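The Paper Job

My brother-in-law Odair has never folded a shirt in his life, so of course he was the one who bet me a machine would do it before he did. We shook on it in August, in my kitchen, with Gleice as the witness (she wrote it on the back of a gas bill and stuck it to the fridge). The stakes were 60 bucks and a rack of ribs.

I should say that I work at Norkico, in the back, where the returns come in. You know when you order a lamp and hate it and send it back? I'm the guy who opens the box. I've been opening boxes for long enough that my thumbs have their own doctor. So when Stijn Visser rolled in the new arm one Thursday and told us it was going to learn unpacking, I called Odair on my break.

"Does it do shirts?" he said.

"It does paper."

"Paper's close to a shirt."

Paper is nothing like a shirt! I told him so, pretty loudly, next to the vending machine. A shirt has a collar, it has a top and a bottom, it wants to be a shirt. Packing paper doesn't want to be anything. Somebody wads it up in a hurry, and it holds the wad, and then there's a saucer in there somewhere, or half a saucer.

Stijn named the arm Wikov and wouldn't explain why. He had it down on the floor, low, because he said a table would make things too easy for it. Valdir from receiving pulled up a crate and ate his entire lunch watching it think. I mean that, a sandwich and a pear and then one of those puddings. Wikov reached down, stopped, backed off, reached down again.

"My grandmother's faster," Valdir said, "and she stops to talk."

I'd never felt sorry for a piece of equipment before. But I knew that stop! I did it for my entire first month, hand out over the mess, trying to guess which bit was trash and which bit was somebody's Stollano gravy boat. We had 471 returns waiting on the shelves that afternoon and I stood there rooting for the thing.

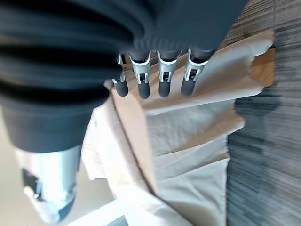

Wikov's fingers over the paper, with a bit of something orange-brown showing in the folds.

"Take the flap," I said out loud. "The one sticking out. Go under it."

"It can't hear you," said Stijn.

"Well, it should."

It went for the middle, got a pinch of paper, and lifted. The whole heap came up with it, hung there, and slid off. Valdir clapped anyway. Stijn typed something and put it all back the way it was, sort of, and they started over. I went back to my boxes.

That night I called Odair and gave him the report, and he was quiet for a while, and then I heard a drawer open.

"What are you doing?" I said.

"Nothing. How do you do the sleeves?"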